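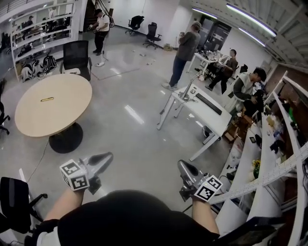 *The main room at Dallambridge, with the round table, the mesh chairs and the dark staircase farther back.*

## The room downstairs

This gallery is about one room and the furniture in it. Many readers of our newsletter know Dallambridge only from the street, where you see a gray door and the name plate of Furico, the company that had the building before us. So I thought it is good to show the inside also. The text is by me, Booker Schumacher, and I work here on the ground floor most days of the week.

The building was a storage hall for printing paper until 2000. After that it was divided, and our part is 639 square meters if you include the mezzanine. The floor stayed gray and the walls are partly white, partly brick. When we moved in last August we decided to buy very little and to see first how people would use the place.

The round table came from Mofokeng, an office furniture dealer who sells used pieces in good condition. It has a light wood top, a small brass-colored opening in the middle for cables, and a black base. I like it very much for short meetings. At a round table nobody has to choose the important seat, and a person who comes late can simply pull up a chair. The dealer had also a square one for a lower price, but it had bad scratches and we left it there.

The black chairs were bought together, for 878 dollars with delivery. In the first weeks each chair had its desk. Now they go everywhere on their wheels, and in the evening you find them against the wall or turned in all directions. We tried once to put small stickers under the seats so that everybody could find his own chair again. After a few days the stickers had collected dust and came off, and we did not repeat it.

Bags are a similar story. There are hooks near the entrance, but most people prefer to put their backpack on the floor under the railing, where they can see it from the desk. I have asked for a low bench there. It is on the list for spring.

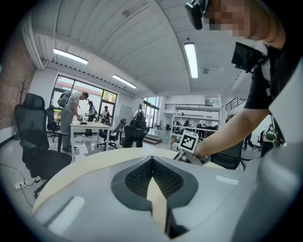
Dallambridge Notes, Issue 20

The brick wall is the part that visitors ask about first. We found it behind a layer of white panels, and the bricks are a warm red that does a lot for a room with so much white and gray. The tall bare twigs in front of it are a decoration from our first week. Somebody wanted to put small lights on them for the holidays, but then we could not agree on the color, and they stayed as they are.

Cables are still our weak point. There are not enough outlets along this side, so the power strips lie on the floor and the cables run from there. An electrician from Brerkia came to look and promised us an offer for floor boxes. Until then, please look where you walk, and please do not roll a chair over a cable – it damages both.

About the chairs, one more thing. The ones with a headrest are heavier and they are meant for long work at a desk. For a meeting please take one of the simple ones.

Now the ceiling, which I did not like at the beginning. It is high, so in winter the warm air goes up and stays there, and

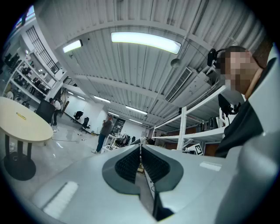 the people on the mezzanine open their jackets while we downstairs keep ours on. We have set the heating two degrees higher in the morning and it has become better. The noise is also less than I expected. With more people in the room it is quieter than when I am here alone with the radio.

The lamps are long tubes and give a very even, white light. It is good for work with small parts, a little hard for the eyes late in the day. A desk lamp helps, and there are spare ones in the supply closet. Take one, but write your name on the sheet inside the door.

The next gallery will show the kitchen upstairs, as soon as the new counter is in. If you have older photos of the building, from the time of the paper storage, please bring them to my desk. I scan them and give them back the same day.

*Booker Schumacher, ground floor*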